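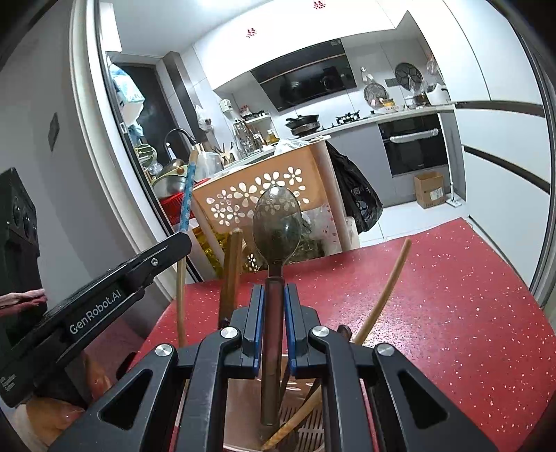

Ásdís Hjaltested wrote in to ask whether the alignment fix carries over to thin handles, as her copy of the Jolau policy still closes a little early on anything narrower than a whisk and she'd hate to re-record everything.

Thank you for the patience, Ásdís, and what a good question! Short answer: mostly yes. I reran the set with both jaw-width streams shifted to match the video, and the early closing went away on spoons and spatulas standing in a holder. We trained on 500 demonstrations out of the full 1372, same seed, same settings as Gianni's December run, so I feel fairly comfortable blaming the timestamps. See-through utensils are still the weak spot, and there I'd love more data before I promise you anything.

What to try, if you have an evening: pull the Pearce branch, set the width delay to 2 steps, rebuild the cache (please do rebuild it, I lost a whole morning that way) and train again. Then send me seven rollouts, good or bad, I enjoy them all.

Leaving this open until Rafail has repeated it at Grulbridge.

Demetrio Barroso, Nov 5, 2022

3 comments
Share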